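# Pillow inserts never fill the corners of my zippered covers

Asked in Home & Laundry, 5 Mar 2026

I washed all the covers from the living room sofa and now I can't get the pillows back the way they were. The covers are plain cotton with a zipper along one side. The inserts are polyester fill, bought at the Kedutley outlet in October. Every time I put one in, the middle is a big lump and two of the corners are empty. I've also had the fabric catch in the zipper twice, and one cover has a small snag from it now.

The covers went through a normal 60 minute cycle and then the dryer on medium. The tag only says "machine wash." Did I shrink them, or am I putting them in wrong? I have 11 of these to do between the sofa and the guest room, so I'd like to get it right before I do the rest.

## Answer 1 (accepted)

Could be a little of both. Cotton covers often come out of the dryer slightly smaller, but if the cover had really shrunk the pillow would be tight all over and the zipper would be hard to close. Empty corners usually mean the fill has moved to the middle.

What I do:

1. Open the zipper all the way to the stop. Halfway is not enough.
2. Shake the insert and pull its corners outward by hand.
3. Fold the insert in half like a taco and push the folded side in first, down to the far end of the cover.
4. Reach inside and put each far corner of the insert into its corner of the cover. Hold it from the outside while you take your hand out.
5. Let the insert unfold, then work the open edge over the last two corners.
6. Close the zipper slowly with a finger inside, between the teeth and the insert.

If the corners are still empty, the insert is too small. I buy them one size up from the cover. The Saarinen ones I have are firm enough to do that with, but I haven't tried Kedutley.

*Morena Benedetti*

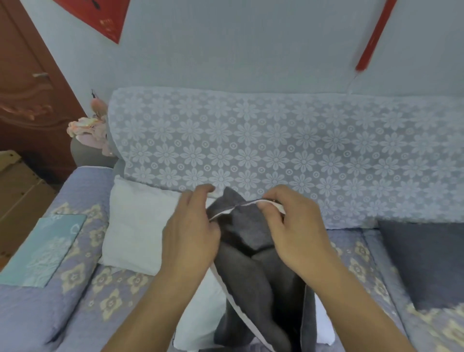

**Can I leave the inserts inside when I wash the covers?**

Take them out first. A filled pillow holds a lot of water, takes a long time to dry, and the fill tends to clump.

## Answer 2

I had the same thing with mine and just stuffed a bit of extra fill in the corners. Opened a seam on the insert, put it in, sewed it shut. Ugly, but it's inside the cover. Cekcombe sells bags of it.

## Answer 3

get feather ones

## Comments on the accepted answer

**Original poster:** The taco fold worked on the first four. Two of the others are still flat in the corners, so I'll measure those covers and look for bigger inserts. Does the zipper go at the bottom or the back when it's on the sofa?

**Morena Benedetti:** Bottom. If you have a throw over the back of the sofa, a zipper pull facing that way will snag it sooner or later, especially anything with an open weave.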